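Bin Picking, Second Term: What We Can and Can't Claim
Project report, Robotics and Automation Club, Nic Aodha College
Written by Daryna Kobzar with Hnat Bondarchuk and Macarena Medina
Supervisor: Nesrin Uçar
Submitted Tue 15 March

1. Why we did it

The brief we were handed last year said that picking mixed objects out of a bin was "largely solved". We were told this again at the open day, by someone who had a slide about it. Our group didn't believe it then and we don't really believe it now, but we've got some numbers to argue with, and that's better than where we started.

The question was a narrow one. Can the club's arm, running the Citunby planner, empty a bin of ordinary household things it hasn't been tuned for? We did not set out to build a better gripper. Two other teams are doing that and they can have it.

2. What we ran

We logged 838 pick attempts over the term. An attempt starts when the arm leaves its rest position and ends when it returns, with or without something. The planner gets a depth picture and a colour picture of the bin, proposes a list of grasps, and takes the top one. Stepan Onyshchenko wrote the logger, which saves both pictures, the chosen grasp and the gripper width at close and at release.

The original plan was for 2,000 attempts. We lost a lot of sessions to calibration, and then more to arguing over what a success was. Hnat wanted any lift to count. Macarena wanted the object placed inside the target area and left there. We went with Macarena's rule, which made our results look worse and which I still think was right.

3. Results

On single objects in the middle of the bin, the planner does what it says. If we had stopped there we could have written a very cheerful report, and I suspect some of the demos we've watched online did stop there.

It gets worse in two places. Objects lying against a wall are the first. The planner likes a straight-down grasp with the fingers either side, and there is no room for the second finger. It often still ranks that grasp at the top. Soft items are the second. A pouch will fold under the fingers, the width reading looks fine, and then it slides out on the way up. The logger recorded plenty of these as "grasp closed" before we fixed the rule, so anyone using our first 350 attempts should leave the success column alone.

We tried the Vudent scoring add-on for the final fortnight of sessions. Macarena thinks it helped with the walls. I looked at the same logs and I can't separate it from the fact that we had also moved the light and swapped half the objects that week. We should have changed one thing at a time. It's written on the whiteboard now.

4. Problems with our own setup

The bin moved. For the first weeks it just sat on the table, and each time the fingers touched a wall it shifted a little, so the calibration was wrong for every pick after that. Clamping it fixed most of this. We don't know how many early failures were the planner's and how many were ours.

Object placement was also less random than we'd like. We were supposed to tip everything in from a tub. People tidied. When you know the arm is bad at corners you start, without meaning to, putting things where it will do well. Nesrin pointed this out in her comments on the draft and we have no defence.

The Helitz object list we borrowed has 3 difficulty grades, and we found them no use at all. An object's grade mattered much less than where it ended up.

5. What should happen next

Run fewer objects and more repeats. Have somebody outside the team load the bin. Keep the wall cases as a separate set with their own score, so they can't be averaged away by the easy ones in the middle. I'd also like the planner's makers to publish results by position, though I'm not holding my breath.

Anyone taking this over should start with the walls and leave the open floor until later. A layout that's worth repeating has the blue pouch leaning on the right side with the black case standing right beside it, and the little toy figure against the left wall, which leaves a big stretch of scratched metal in between that tests nothing much. Score the pouch and the figure separately. If the planner still wants to come straight down on both of them, write that in the report, even if the total looks good.

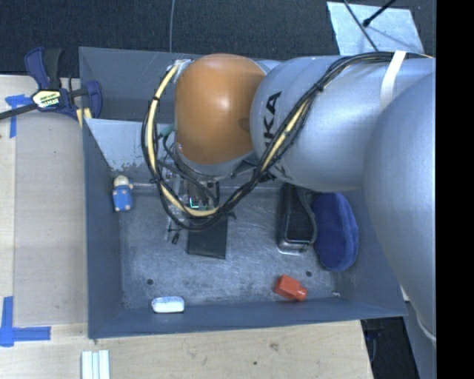
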